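Ornstead Community Forum > Home and Garden > Floors, Walls, Paint
Topic: Refinish old oak floor or just screen and recoat?

mudroom_dan
We bought a place off Broseleck Road in August and the front room has red oak strip under carpet. Carpet is out, staples mostly out. The finish is dull and scratched but I don't see bare wood except by the front door, where it has gone gray. One outfit (Khokhar Flooring) quoted $1,442 to sand to bare wood and put down oil-based poly. A second place said they could screen and recoat for $500. That's a big gap and I'd like to know if the cheap one is a waste of money.

pinecone77
Gray means the finish is gone and water got into the wood. A recoat won't touch that. It will lock the gray in and you'll look at it every time you open the door. Pay for the sanding.

halfday_hank
I disagree with going straight to a full sand. A strip floor only has so many sandings in it and you don't know how many it has had. Pull a floor register and look at the edge of a board. If there's very little wood left above the tongue, a drum sander could ruin it. Check that before you spend anything.

mudroom_dan
Pulled the register in the hall. I get a quarter inch above the tongue. Also found out the carpet was glued along one wall, so there's a yellow crust there in a band.

halfday_hank
A quarter inch is fine. You have sandings left. The glue changes things though. Screening pads gum up on glue and you end up smearing it into the old finish.

lot_6_linda
Has anybody asked what the old finish is? If it's wax, new poly will not stick to it, screened or sanded lightly or whatever. Put a few drops of mineral spirits on a rag and rub a corner. If the rag comes up yellow or brown and kind of greasy, you have wax. Ours was wax in the bedrooms and poly in the living room, same house.

pinecone77
Good point on the wax. Still says full sand to me.

tbarrow
I'll be the one who says rent the machine. I did two rooms with a rented orbital (not a drum) from Balell Rental. It's slow but you can't dig a trench with it the way you can with a drum. Start at 36 grit, then 60, then 80, then 100. Vacuum between every grit. The edger is what wears you out. My back was bad for a week.

pinecone77
Orbital on glue and a gray doorway, starting at 36? He'll be there a month. And he'll go through paper like crazy. By the time you add the rental, paper, edger, and finish, he's saved maybe half, and he gets an amateur floor.

tbarrow
It isn't an amateur floor. It's a floor with a couple of swirl marks by the closet that you can find if you get down on your knees with a flashlight. I can live with that.

mudroom_dan
Rag test done in the corner by the window. Came up clean, so no wax as far as I can tell. I'm leaning toward doing it myself but the doorway bothers me. Does the gray sand out?

lot_6_linda
Light gray usually does. Black usually doesn't. If it's black around nail heads that's iron stain and you need oxalic acid after sanding. Rinse it well and let it dry completely before the next step. Wear a respirator if you sand anywhere near it.

halfday_hank
On the glue, scrape first. A sharp pull scraper with a carbide blade takes off most of it cold. Don't use a heat gun near old adhesive unless you know what's in it. If the house is old enough, have the glue tested before you scrape or sand it at all.

tbarrow
Second the scraper. Do the corners with it too, since the edger won't reach. 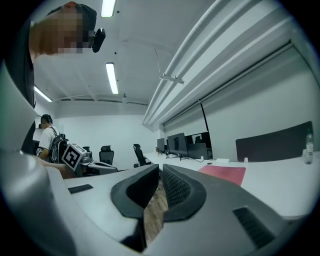 gravelroad
I'd get the light sorted out before worrying about grits. Scratches from the 60 pass hide under a ceiling fixture and then show up the minute the stain or poly goes on. Set a work light on the floor and look across the boards from low down. For corners and closets you want a light up by your temple, about where the person in my picture has that little black unit, so both hands stay on the scraper. And keep your head down over what you're doing. I skipped all that on my first floor and had to sand the hallway over again.

pinecone77
Agree with all of that. First thing in this thread I can fully agree with.

lot_6_linda
Raking light also helps when you're coating. You can see where you missed.

mudroom_dan
OK. Plan is: get the glue tested, scrape, then try the orbital in the closet before I commit to the whole room. If the closet looks bad I'll call Khokhar back. One more question, oil or water-based? We have a dog.

tbarrow
Water-based, two-part. Dries fast, less smell, stays light.

halfday_hank
Oil. It's cheaper, it's warmer on red oak, and it's easier to put down without lap marks if you've never done it. Keep the dog out until it cures.

pinecone77
Oil, but that's a separate thread and it always turns into a fight.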